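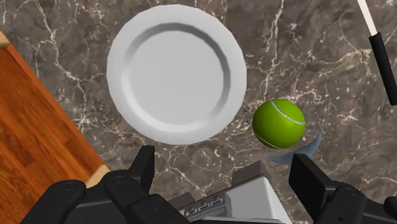 Wrist view only, and demos that won't transfer

Forum: Teleoperation and teaching by demonstration
Started by drevley_bench

drevley_bench wrote:
I've been collecting demos in sim for a simple tabletop task: pick up the tennis ball and put it on the plate. I drive the arm with a hand controller and record what the wrist camera sees plus the joint positions. The first post has a view from the start of one run, fingers open.

I've recorded 40 demos. When I replay them they're fine. When I train on them, the arm goes to the right area and then closes a bit short of the ball. Sometimes it pinches the blue crescent piece that lies against the ball and drags that off instead.

Questions:
1. Is 40 simply too few?
2. Should I add a fixed camera off to the side?
3. Has anyone had trouble with clutter that sits right next to the target?

The policy is a fairly plain behaviour cloning setup, nothing unusual. Same controller settings for every demo.

soledad_v wrote:
Before anyone gets to the number of demos, how are you driving it? Position or velocity? If it's velocity with a stick, most people slow right down over the object and hover there while they line up. You end up with a long stretch of frames where nearly nothing happens, and the policy learns to do nearly nothing.

drevley_bench wrote:
Velocity, with a stick. And yes, I hover. I just looked at one run and I sat over the ball for 3 seconds before going down.

soledad_v wrote:
That's where I would start, then. Trim the pauses, or drop frames where the arm moves less than some small amount. It's a ten minute job and you don't have to record anything again.

Tarn_Gate wrote:
I'd do the side camera first. From straight above, you've got very little to tell you how high the fingers are. The ball gets bigger as you come down and that's your lot. On your picture the right finger already overlaps the bottom of the crescent, and I couldn't tell you from that view how far above it the finger is. If I can't, I wouldn't expect the network to manage it from one frame.

soledad_v wrote:
The joint positions are in the input, so it knows how high the hand is. The counter doesn't move. I don't agree that a second camera is needed for this one.

Tarn_Gate wrote:
It knows the height if it has learned to use the joints. With 40 demos I've seen policies lean on the picture and more or less ignore the rest. I've also seen the opposite, where it remembers the joint path and ignores the picture. Either way you get something that closes short.

Jovita Magaña wrote:
Both of those can be checked quickly. Move the ball to a new place and run the policy. If the hand goes to where the ball used to be, it's following the joints. If it goes to the new place and closes short, it's reading the picture and the trouble is depth or timing.

We did this at Zovach on a cup task and the hand went straight to the old spot, every time. We'd started each demo with the cup in nearly the same place without noticing.

drevley_bench wrote:
I do randomise the start, but the range is small. The ball is always down and to the right of the plate. I'll try Jovita's test tonight.

pell_mell wrote:
You need 200 demos. Forty is a warm-up. I wouldn't bother changing anything until you've got that many.

soledad_v wrote:
200 demos with a pause in each gives you 200 pauses. Sort out how you record first and then do more.

pell_mell wrote:
More data covers up a lot of sloppy driving, in my experience. I've never trimmed anything.

Tarn_Gate wrote:
Depends on the model. Some cope with pauses well enough if they predict a whole chunk of movement at a time. Which one are you using, drevley?

drevley_bench wrote:
One step at a time at the moment. I can switch to chunks of 12.

Tarn_Gate wrote:
Try that along with the trimming. It's one setting.

soledad_v wrote:
One after the other, please, or you won't know which of them helped.

Jovita Magaña wrote:
On question 3, the crescent. It curls round the underside of the ball in your view, so any approach with a finger on that side is going to come close to it. Did you go in at the same angle each time?

drevley_bench wrote:
No. Some runs I turned the wrist so the fingers came down either side of the ball and clear of the crescent. In others I went straight down as I was and got away with it.

Jovita Magaña wrote:
Then pick one and stick to it. If half the demos turn the wrist and half don't, the policy can settle on something in between, and in between is where the crescent is. I would turn the wrist early, while you're still high up, and come down with it already set. The turn is then easy to see in the data and isn't mixed up with the last bit of the descent.

Also put in some runs where you start badly lined up and correct it. If all the demos are clean, it has never seen how to get back.

pell_mell wrote:
Agree with that last part. I'd still record more.

drevley_bench wrote:
Update, December 4, 2024. I moved the ball to the left of the plate, near the wood, and ran it five times. The hand went over to the new place each time and closed short, so it is reading the picture.

I then trimmed the pauses and retrained, nothing else changed. It now reaches the ball on most tries but still catches the crescent. Chunks are next, then I'll record a new set with the wrist turned early. No side camera yet — I want to see how far the wrist view gets me.

Tarn_Gate wrote:
Fair enough. Keep the old set, you'll want it for comparison. And log the finger opening as well if you aren't already. I left it out once and had to record everything again.

drevley_bench wrote:
I wasn't logging it. Adding it now.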